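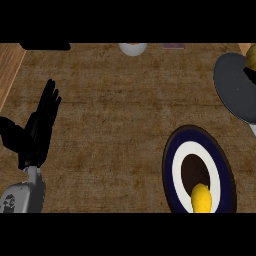

Meet the Kundero Practice Table

Have you ever tried to pick up a lemon while wearing your thickest winter mittens? It slides, it rolls, and you have to think hard about something you usually do without thinking at all. Robots feel a bit like that most of the time, and so they need a lot of practice. The Kundero Practice Table is a computer kit that gives them somewhere to do it, and this page will tell you how it works and what you get if your school or library decides to try it.

Everything in Kundero happens inside a computer. The wooden table, the lemon on its plate with the dark blue rim, even the robot's black hand are all drawn by the program, a little like the places in a video game. Grown-ups call this a simulation. If a make-believe lemon rolls off a make-believe table, you just press the reset button and there it is again, without a single bruise!

You begin by choosing a job for the hand. A good first one is "move the lemon to the gray plate." It sounds easy, doesn't it? But think of all the little steps hiding inside it. The arm has to reach across the table, and the fingers have to open wide enough and then close, firmly but gently. Then comes the lifting, and the carrying, and the letting go (which is harder than you might guess, especially with something round). You put the steps in order using colored blocks on the screen, press Go, and watch what the hand does with your plan.

Don't be sad if it goes wrong. Štěpánka Hrubý, who designed the lessons at Barivmont, the company that makes Kundero, dropped her first lemon 36 times before it landed on a plate, and she had written the instructions herself. Her favorite trick is to change one block, try again, and see what is different. If you change five blocks at once, you'll never know which one helped.

The kit has nine lessons, and most children finish one in a single afternoon. Two people can share a screen, with one building the plan and the other watching for trouble, and then you swap. There are 600 practice jobs to choose from after that, so you won't run out before summer.

You will need a laptop, a mouse, and a grown-up to help you set things up the first time. Ask your teacher or librarian about borrowing the kit. New sign-ups open in March, and the first lesson is free to try.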